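Clemano 12 Zipper Lubricant Stick, reviewed
Posted 30 January 2021
Filed under: Repair and Maintenance

The Clemano 12 is a solid wax stick for coil and molded-tooth zippers. It comes in a twist-up tube with a cap that doubles as a small brush. I bought mine from Wemham in September and have used it on jackets, a tent inner and several bags. The test notes are below.

Composition and format
The label lists paraffin, a synthetic wax and a silicone fraction that is not specified further. The stick is firm at room temperature and does not crumble under normal pressure. It has no noticeable odor. At 4 °C it hardens enough that two or three extra strokes are needed for the same coverage. The tube holds 12 grams.

Application
Close the zipper, brush out the grit, run the stick along the face of the teeth, then work the slider end to end at least four times. Wipe off the surplus with a dry cloth. The cap brush is too soft for packed dirt in a coarse coil. I used an old toothbrush for that step and kept the cap brush for spreading.

Do not apply the wax to the tape. It leaves a dull line on light fabrics, and on one pale jacket the line needed dish soap and warm water to remove.

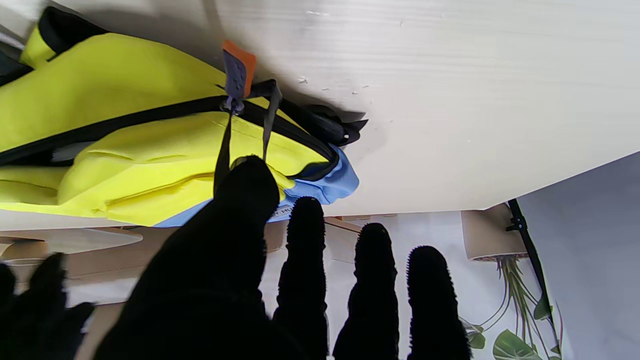 Biseck wrote in after the first version of these notes to say that bag zippers fail at the curves far more often than on the straights, and that lubricant alone did nothing for a slider whose jaws had spread. Squeezing the slider gently with flat pliers should come first, in Biseck's view, and wax second.

I agree with the order. A lubricant reduces friction. It does not restore clamping force, and a slider that leaves open teeth behind it is worn. On curved runs I also found it useful to lay the bag flat and pull the slider along the line of the teeth, since side load raises the pulling force whatever product is used.

Durability
On the test jacket, the zipper was opened and closed 152 times before the slider began to drag noticeably. The competing Lis liquid, applied to a matching zipper on a second jacket, was smoother at first but collected lint sooner. I stopped the Clemano test at 877 cycles, with reapplications as needed. No tooth damage was found under a hand lens.

Water resistance
A treated coil kept its smooth action after a rinse under the tap. A machine wash removed most of the wax, and the zipper had to be treated again. The maker's leaflet makes no claim for laundering.

Drawbacks
The twist mechanism does not retract fully, so the cap shaves a little wax off the tip each time it is replaced. The tube has no window to show how much is left. The leaflet is printed in very small type and leaves out metal zippers entirely. I tried one brass zipper, with acceptable results, but would not draw a conclusion from a single sample.

Rating: 4 out of 5. One point deducted for the cap and tube.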